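Yolanda Cuervo has an opinion about your laundry

Yolanda Cuervo hasn't owned a dryer in 30 years, and she would like it known that she doesn't think this makes her a better person. "It makes me a person with stiff towels," she says. "I've made my peace with the towels."

She ran the linen room at the Espinoza, a 44-room hotel near the harbor, until it was sold and the new owners began sending the sheets out by truck. Now she teaches a short evening course called Drying Indoors in the back of the Kana Street library. It meets at seven, lasts 45 minutes and has a waiting list, a fact that still seems to annoy her.

"I thought I'd get four people and a man who came in to use the restroom," she says. "The first night I had to borrow chairs from the genealogy club. They weren't gracious about it."

The people who come are mostly renters. They live in apartments where the dryer is in the basement, costs too much and has somebody else's jeans in it. What they want from her, she says, is permission to hang things over doors. She doesn't give it.

"A door is the worst place in the home. No air gets behind it, and then the paint comes off on your good shirt. I have seen a whole wedding tablecloth go that way."

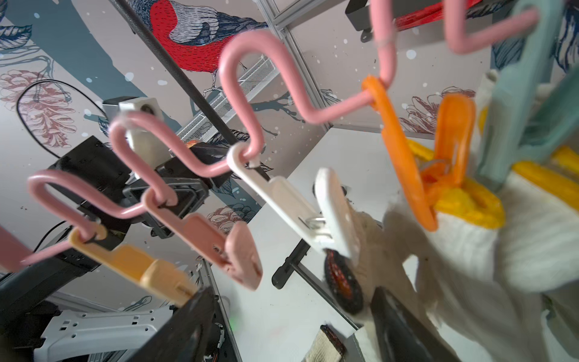

Her own method is dull, she admits, and she has tried to make it sound more exciting for the class without success. Spin everything twice. Shake each piece hard, once, as if you were angry with it. Leave a hand's width between one thing and the next. Hang small pieces by a corner or a top edge and never fold them over. Open a window for ten minutes even in January, "and put on a sweater and stop complaining."

She is less calm on the subject of socks. There was a long argument at the Espinoza about whether they hang by the toe or the cuff, and she was on the side of the toe. The other side was her sister. They didn't discuss it at Christmas.

Has she tried any of the new gadgets? She has. A cousin gave her a Plevetti heated rail, which she used once and now keeps the mail on. She speaks more kindly of the folding rack, any folding rack, as long as it stands up straight and you can walk all the way past it.
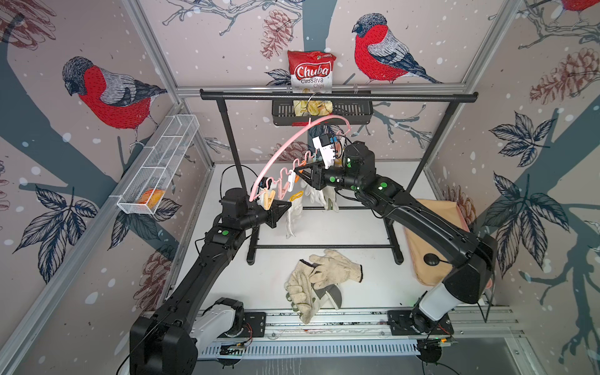

A black metal drying rack in a room papered with bullfinches and pinecones.

"People hide the rack," she says. "Company comes, and they run it into the bathtub like it's a relative with a record. Why? Everybody washes their underwear. I'd worry more about a house with no rack."

She would go further and give it a decent room with something nice on the walls. Her mother dried the family's clothes in a front parlor with birds on the paper, and visitors sat among the pillowcases and drank their coffee. One of them, a notary, proposed to her aunt from behind a sheet. The aunt said no, but she did say it politely.

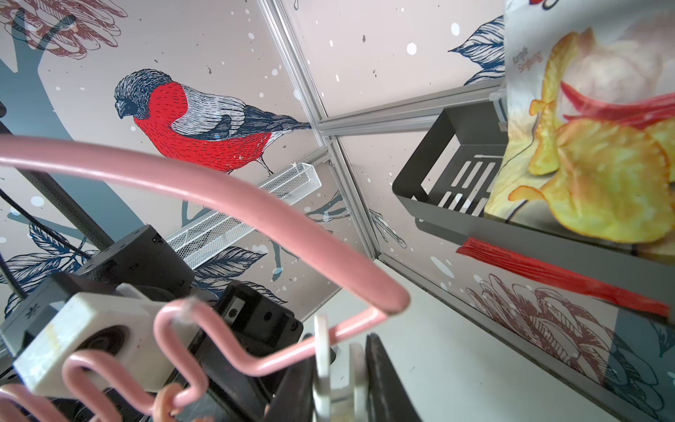

Bullfinch wallpaper, with a dark tree trunk and white dots like falling snow.

There is a book coming, or there was. A small press called Nendska asked her for 700 words on damp and got a chapter and a half, most of it about her sister. They are still talking. In the meantime she has the class, which starts again after the holidays, and a new rule that students may bring one problem item each. Last session somebody brought a sleeping bag.

"I told him to go and buy a dryer," she says.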